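Installing a Temporary Floating Pavilion Deck on a Tidal Shore

This guide covers the anchoring, leveling and removal of a small timber deck used as a public pavilion for one season. It was written for the Drikasholm landing and has since been used with minor changes at Cakach. It assumes that the design drawings are finished and that the permit for temporary use of the shore is in hand. It does not cover electrical work.

What you need before you start

A tide table for the full build period. A printed copy at the site is better than a phone.
A bottom survey showing depth and soil type at each anchor point.
Deck modules, numbered on the underside and on one end.
Galvanized chain, shackles one size up from the chain, and seizing wire.
A workboat with a davit or small crane.
Two long spirit levels and one rotating laser level.

The Drikasholm deck has a dry weight of 955 kilograms per module before the roof posts are fitted. Check your own figure against the rating of the crane and the slings, including the wet weight if the modules have been stored in the water.

Step 1. Set the anchors

Work at slack water. Lower each anchor from the boat with its chain already attached and a marker float on the free end. Do not drop it. An anchor that lands on its side in soft mud may seem to hold under a light pull and then walk when the deck is loaded.

Pull test each anchor in the direction of its final load. Hold the pull for the time given on the drawings and watch the marker float against a fixed point on land. If the float moves, lift the anchor and set it again.

Record the position of every anchor from two shore marks. You will need these positions at removal, when the floats are often gone or fouled.

Step 2. Join the modules

Join the modules in sheltered water, starting with the center pair. Fit the hinge pins from the shore side so they can be inspected without a boat. Leave the pins loose until all modules are in line, then tighten from the center out.

Gaps between modules should be even along their full length. A gap that closes at one end means the frame is racked, and tightening the pins will not correct it. Slack off, square the frame with a diagonal strap, and try again.

Step 3. Tow and connect

Tow on a rising tide with one line forward and one aft. Connect the two upstream chains first, then the downstream pair. Adjust the chain lengths at mid tide and check them at the next high and the next low. At high water the chains should still have visible slack. At low water the deck should stay clear of its neighbors and of the shore wall.

Wire every shackle. Tekle Tilahun, who ran the Cakach build, had the shackles marked with paint after wiring, so that an unpainted one could be found from the boat.

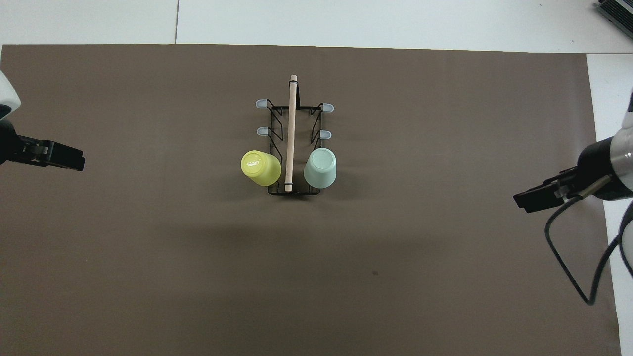
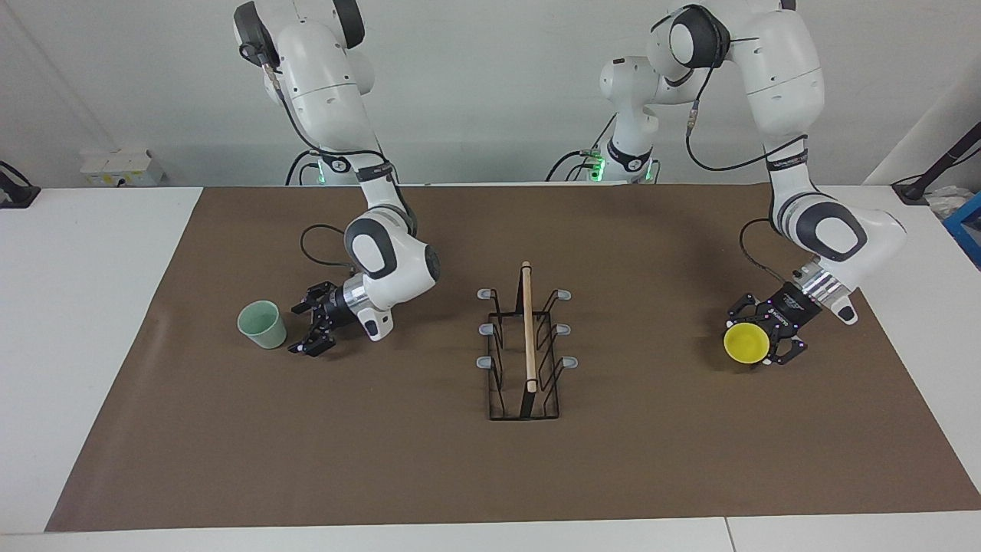
Step 4. Level the deck

Set up the laser on shore, not on the deck. Take readings at the four corners and at the middle of each long side, in calm water and with nobody on board. Trim with ballast blocks in the float compartments. Move ballast before adding more.

Repeat the readings after the roof posts are up. The posts raise the center of gravity, and a deck that was level without them may settle to one side.

Step 5. Fit the roof and the panels

Raise the posts in opposite pairs and brace each pair before starting the next. Fabric panels go on last and only in light wind. Lace them from the bottom up with a cord that will break before the frame does. The Domínguez type of lacing eye works well for this, but the hole must be punched through the doubled hem.

If shell bags, planting trays or other habitat pieces will hang below the deck, fit them after the roof. Space them evenly on both sides and repeat Step 4. They gain weight through the season as growth builds up on them.

Step 6. Inspect during the season

Check chains, shackles and hinge pins every two weeks and after any storm. Write down the freeboard at each corner each time. A slow loss at one corner points to water in a float. Replace any pin with visible wear at the hinge line.

Step 7. Remove the deck

Reverse the order of work. Take off the hanging pieces first and move them to their final site in wet sacking. Strip the panels, lower the posts in pairs, and release the downstream chains before the upstream ones. At Drikasholm removal is done in October.

Lift the anchors last, using the recorded positions. Rinse the chain with fresh water and store it off the ground. Modules going to the Barkard yard should have their end numbers repainted before loading.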